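Readers wanted for a fantasy series (skeptics first, please)

Pumgate is putting together a panel of readers for Grinholm, a four-book children's fantasy by Percy Ríos. The first book runs to 840 manuscript pages. Yes, for ten-year-olds. I had the same reaction.

Every publisher who sends me a long fantasy says it will get kids reading again. I have heard that claim for years and I don't believe it until I see a kid finish the thing. So I'm looking for people who will read the first book all the way through and tell us where they got bored.

Who can apply: anyone 16 or older, plus parents or teachers who will read it aloud to a child between 9 and 12. You don't need a degree or a blog. If you loved every book you read last year, you're probably wrong for this.

What you do: read the whole manuscript by the end of December, mark the page each time you stop, and write us a report of more than 700 words. Plot summaries go in the trash. I know the plot.

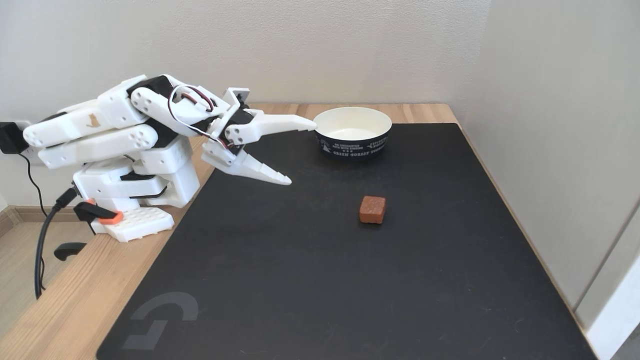

Pay is $200 per report, half of it up front. We won't ask for a review, a star rating or a nice quote for the cover, and if the marketing people write to you anyway, ignore them and let me know.

To apply, send a page on a children's book everyone else likes and you don't. Say why. Put "Grinholm reader" in the subject line and mail it to the Pumgate reading desk. Calls with new readers are on Saturday mornings.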